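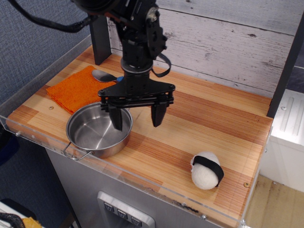 Gripper over the table, with the pot, the spoon and the orange towel on the left.

Can a robot arm do any kitchen chores yet, or am I dreaming?

Asked by Felicja Żak in Home Help > Gadgets and Automation

Hi all! So I have a bad wrist (old injury, flares up every August for some reason) and the thing that gets me every night is the after-dinner stuff. Not the cooking, I love the cooking. I mean moving the pot off the table, putting the spoon away, wiping down, folding the towel. My nephew is deep into this hobby and keeps telling me a tabletop arm with a two-finger gripper could handle a lot of it. The picture on top is the kind of setup he means. It looks pretty serious to me, all brackets and screws!

What I'd like to know is whether any of this works well enough for a regular person. I don't need fast. If it took 12 minutes to clear one pot and one spoon I would be fine with that, I'd go watch my show. But I don't want to stand there babysitting it either. And are towels as hard as people say? He got very vague when I asked about towels.

3 answers

Answer from Wikmont (accepted)

I've been messing with arms like this at home for a few years, so here's my two cents. Spoon: yes, mostly. A handle is a nice thing for two fingers to close on, as long as the spoon isn't flat against the table, because then the fingers have nothing to get under and they just scrape. Mine does better if I rest the spoon on a cloth so it sits up a little.

Pot: depends. Grabbing the rim works on a light empty one. Put soup in it and forget it, the whole thing tips. Shiny steel is also a pain for the camera. It sees the reflections and gets the depth wrong, and then the fingers come down in the wrong spot. I lost a good week to that before I gave up and switched to an enamel pot.

Towels, your nephew was vague for a reason lol. Picking one up is easy. Folding it is where mine goes to pieces. I ran the same dish towel 49 times over a long weekend and got 4 folds I'd show my mother. The rest looked like something the dog slept on. Soft toys are great though, if you have grandkids! They squish, so the grip can be sloppy and still hold.

As for the babysitting, you will be babysitting. Sorry. I still keep one hand near the switch every time it runs.

Answer from brandura

Just get a dishwasher

Answer from Tomaszewski

Agree with Wikmont on most of it but I'd add wiping. If you clamp a sponge in the gripper and have it go back and forth over the same patch of table, that works okay today, and it's the one job I let mine do while I'm in the next room. It misses the corners. It also doesn't know when the table is clean so it does the full routine every single time, crumbs or no crumbs.

For the wrist I'd look at lighter pots first, and one of those rolling carts so you're pushing instead of carrying. Cheaper than any arm by a mile. Then if you and the nephew want a project for fun, go for it, start with spoons.

Comment from Felicja Żak

Thank you both! (And brandura, I have a dishwasher, it doesn't come to the table and get the pot.) I think I'll do the cart now and tell him he can bring an arm over once it folds a towel. What kind of cart do you have, Tomaszewski? I've got a doorway with a bump in it so small wheels are out.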